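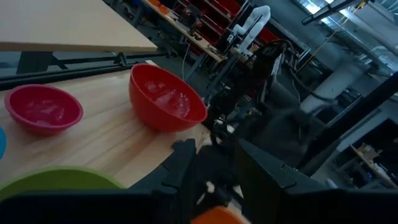

Ice and serving table check, Skevcombe back room
Filled in by Bogdan Bogdan, 2026-07-03

1. Hands washed before touching bowls or ice - OK
2. Ice from the machine bin only, not the cold pack freezer - OK. Bin lid was left up again, closed it. Pls close it.
3. Scoop stored outside the bin, handle up - NOT OK. Found it buried in the ice. Washed, hung on hook.
4. Bowls are plastic, no glass near ice - OK. Red, crimson, blue, green, all plastic. Keep it that way, a chip of glass in clear ice you will never see it.
5. Bowls free of cracks and deep scratches - one to watch. Green one feels rough under the rim when you run a thumb round it. Replace if it gets worse.
6. Bowls set back from table edge - needs work. Blue is way over on the left edge, move it in.
7. Ice kept low in the bowls - OK. Crimson only has a few cubes in the bottom, big red has more. Don't top up old ice with new, dump and refil.
8. Tabletop wiped, no standing water - OK at start. Wipe again every time a bowl gets emptied, wood swells.
9. Gap between the two tables - dropped cubes end up down there and go under the metal rail. Check with a flashlight. Slip hazard!!
10. Floor dry, mop within reach - mop yes, wet floor sign no. Sachdeva has the sign, ask for it back.
11. Towels - 4 out, 2 clean left on the shelf. Order more from Pullo.

Comments
Items 3 and 6 to be fixed same day. Item 10 was open in December too, so that's 7 months, come on.
Meltwater goes in the sink and not the plant.
Sanitizer is the Ostum one, label side out so people can read teh dilution.
Next check whoever opens. Initial every line, don't just draw one arrow down the page.

BB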